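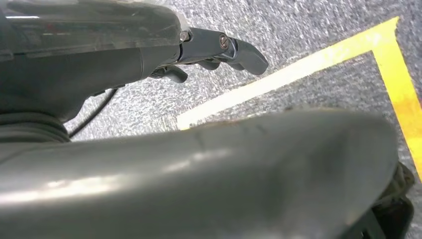
Venham, Dienstag, 6. Oktober 2020

4. Teppich einpflegen und Fleckschutz auftragen

Gilt für Plesora Grundreiniger und Plesora Fleckschutz, Kurzflor und Schlinge. Für Wolle bitte Kapitel 6, andere Dosierung!

Vorher: gründlich saugen, zwei Richtungen. Möbel raus oder Folie unter die Füße.

1. Probestelle anlegen, am besten hinter der Tür. 14 Minuten warten, mit weißem Tuch abtupfen. Farbe im Tuch — nicht weitermachen.
2. Grundreiniger ansetzen: 42 ml auf 4 Liter Wasser, lauwarm. Nicht heißer.
3. Bahnweise aufsprühen, vom Fenster zur Tür. Nur feucht, nicht nass.
4. Mit der weichen Bürste einarbeiten. Kein Druck, sonst stellt sich der Flor auf.
5. Absaugen, zweimal pro Bahn.
6. Trocknen lassen, ungefähr 14 Stunden. Fenster gekippt, Heizung normal.
7. Erst dann Fleckschutz, unverdünnt, dünner Nebel. Sprühkopf auf Stufe 2.
8. Nochmal trocknen, über Nacht. Danach einmal leicht saugen.

Hinweis: Bei Fußbodenheizung vorher abschalten und auskühlen lassen. Steht auch auf dem Kanister, wird aber gern überlesen.

Hinweis: Seit September neuer Sprühkopf (blau). Der alte passt weiterhin, tropft aber bei halb leerer Flasche.

ACHTUNG: Nie mit Essigreiniger oder Chlor mischen. Haustiere und Kinder fernhalten bis alles trocken ist. Handschuhe tragen.

ACHTUNG: Reste nicht in den Ausguss. Kanister leer — zurück an Saarela oder zur Sammelstele.

Flecken, die nach dem Trocknen wieder hochkommen: siehe Abschnitt 5, Nachbehandlung. Nicht nochmal flächig reinigen.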